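Wrapping night, and a word about ribbon

Well, I finally gave in and had a go at bouquet wrapping. Fiorella Bellini has been on at me since December to try it with artificial flowers first, and she was right — you can muck about with roses for as long as you like and they never sulk.

I've fallen hard for orange paper. I used to reach for brown every time, but put a bright colour under pinks and creams and the whole bunch wakes up! Keep your folds sharp and let the paper taper down over the stems. If it goes baggy, undo it and start again (I did, 4 times, with a cup of tea in between). 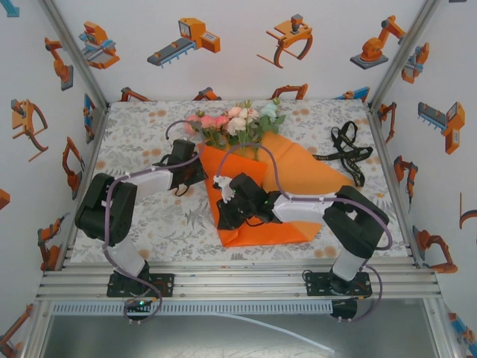
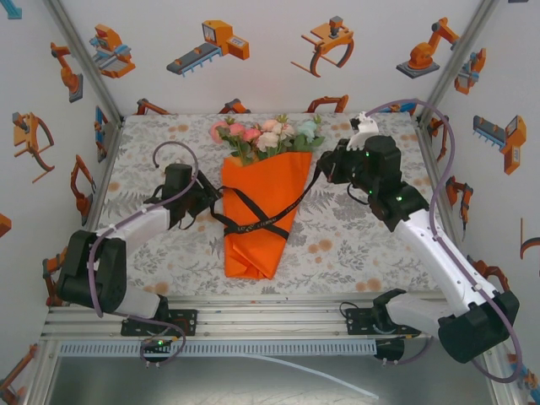 Bright orange paper on the leafy tablecloth, and in the second photo the black ribbon with gold lettering crossed over the wrap.

Now, ribbon. Cut more than you think you'll need, cross it over the front and leave yourself good long tails on both sides before you even think about a bow. Marianna Makowska swears by a dab of glue where it crosses. I'm not convinced, but her bows do stay put.

Our next get-together starts at 7, and Fahad Mughal is bringing his box of offcuts, so come and have a rummage. Scissors from home, please — ours are woeful.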